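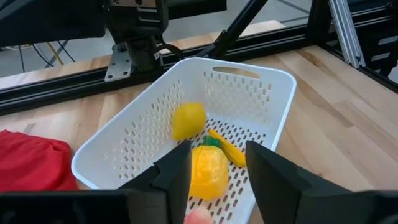 Zlata Mykhailiuk wrote to say that I was wrong about the allotment water, and that if you only water in the evening you'll feed every slug between here and Plosell. She does hers at six in the morning, before work, and her courgettes were better than mine last summer, so I'm prepared to listen.

I had said evening because that's when I'm there. The bus from Druvberg drops me at the bottom gate a bit after five and I can get an hour or two in before the light goes. Morning would mean getting up in the dark for half the year. I did try it for a while in June and it was fine, apart from being tired by lunch.

The bigger matter is the water itself. Our tap is shared between 9 plots and it runs slowly. When two people are filling cans the third one waits. I bought a second-hand butt in April, 500 litres, and put it behind the shed with a length of gutter running into it. It filled in one wet fortnight and I was pleased with myself. Then came the dry spell and it was down to the tap level well before the beans had finished.

I've been keeping the rainfall in a notebook. The total for last year came to 764 mm by my gauge. Khrystyna-Mariia Chornovol, over on the far side by the railway, got 907 with hers. We can't both be right. Her gauge is under the drip line of an ash tree and mine is on a post in the open, so I know which one I believe, but she's had hers longer and won't hear a word against it.

What I'm doing differently this year:

Mulching earlier. I left it until July last time and the soil had already baked. The council leaves bark chippings by the Durkov Lane entrance in spring and you can take as much as you can carry.

Fewer pots. They dry out in a day and I resent them.

Peppers at home on the windowsill. They sulked on the plot, even under fleece, and I got three small ones from six plants.

A second butt, if I can find one that fits down the side path — it's narrower than it looks, and I've already scraped one wheelbarrow getting through.

I'll give mornings another go in May. If the slugs go down I'll write and tell Zlata.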